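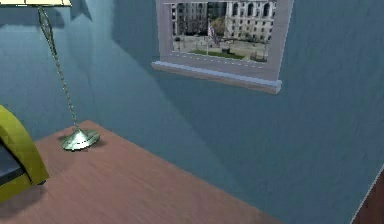
Let the Singer Be Gone for a While

My niece sent me a message in August, at two in the morning no less, with a link and three exclamation marks. Marisol Chávez had a new song out, after twelve years of very nearly nothing, and I sat up in bed with the lamp off and played it through the little speaker on my phone, which is a terrible way to hear anybody, let alone her.

I loved it. I want to say that first, before I start complaining, because the complaint isn't with her at all. It's with the rest of us and how we talk about singers who go quiet. Every write-up I've read treats those twelve years as a hole she fell into. Where was she? What went wrong? One fellow, Priit Rimkutė, who I usually enjoy, spent four paragraphs on the missing albums before he got around to mentioning that there was a bass line.

Well, I'd like to talk about the bass line! It comes in late, after the second verse, and it sits so far back that you feel it in your chest before you notice it. She sings right on top of it in a lower voice than she used to have, a bit rough at the bottom, and she lets the rough part show. The woman who made Havetano couldn't have sung this. She had the notes, goodness knows (she had notes to spare), but she was in a hurry, and every line on that record leans toward the next one.

I still play Havetano most weekends, mind you, usually while I'm making soup. And I'll admit I bought Cindau, the follow-up, on the day it came out and have probably played it twice. It was made too soon. You can hear a tired person trying to please a label, and the two good songs are the two that sound like leftovers from the first record.
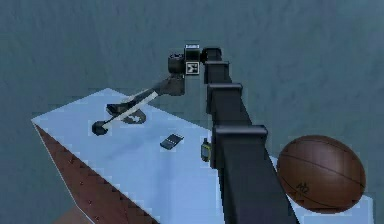

Simulated arm over a table, computer rendering.

So I wonder what we're asking for when we scold an artist for being away. More Cindaus, I suppose, one every other spring. My old choir director, Vaida Pētersons, used to make us sit through whole rehearsals without singing a note, just breathing and listening to the altos shuffle their pages – and we grumbled, and then we sang better the next week.

I don't know if there's an album coming. I hope so, and I'd like it to have that same bass player on every track. If it takes her another few years, I have plenty of soup to make.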